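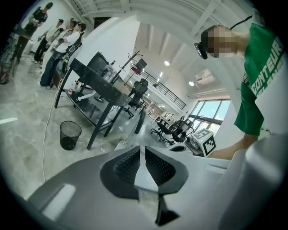
**Isla Lowther**
*Fiction contributor*

## The Coat Rack at Garkach

By August the coat rack had been in the long room for so many winters that Angelica Abella had stopped thinking of it as furniture and had started thinking of it as a sort of colleague, the quiet kind who never takes the last biscuit. It stood behind the black table with its hooks curling up and out, and on cold mornings it wore everybody's coats at once and looked like a stout aunt waiting for a tram.

She loved that room, though she'd have been embarrassed to say so. She loved the tall windows and the way the light came in and lay down on the grey floor, which had a pattern like marble and showed every crumb. She loved the mesh chairs that rolled off by themselves if you stood up too quickly. Most of all (and this she'd have denied outright) she loved the table, with its dark top and its shelf underneath, where the bottles and jars had gathered over the years the way relatives gather at the warm end of a house.

"It all has to go by four," said Thierry Millet, coming in with a roll of tape on his wrist like a bangle. "Siltham want the floor clear. Chairs, table, the lot."

"The jars too?"

"The jars especially, I'd have thought."

Now, Angelica had known for weeks that they were moving across the river to Brullow, where there was a lift and proper heating and, she'd been told, a kitchen with a tap that did boiling water. She had nodded at all of it. But it's one thing to nod at a move and quite another to pick up a little bottle with a red cap and decide whether it's coming with you, and she stood there holding it for such a long while that Thierry went off to find the trolley and came back again, and she was still holding it.

"What's in it?" he asked.

"I haven't the faintest."

"Then chuck it, love."

She didn't chuck it. She wrapped it in a page of the Arruda catalogue, page 17, all garden hoses, and tucked it into her cardigan pocket, and after that the rest went more easily. The clear jars went into a carton in their own sheets of newspaper. The wastebasket got emptied and then, after some discussion, filled again with pens. Yavuz Saraç turned up with a thermos of tea and a great many opinions on the lifting of tables, and for a good while the three of them drank the one and listened to the other, leaning on the windowsill with the sun on their backs.

"My mum had a rack like that," Yavuz said, pointing his cup at it. "Hers leaned."

"Ours doesn't lean," said Angelica, rather sharply.

"No, no. Lovely posture."

When they finally carried it down, she took the top end, with the hooks, and went backwards the whole way, feeling for each stair with her heel. Thierry kept telling her to mind the wall. Out on the footpath it was brighter and a good deal colder than any of them had reckoned on, and there was no sign of the van, so they stood the rack up beside the kerb to wait.

Angelica shivered. Then she took her coat off its hook, where it had ridden down all those stairs without anyone noticing, and put it on, and felt in the cardigan underneath for the bottle.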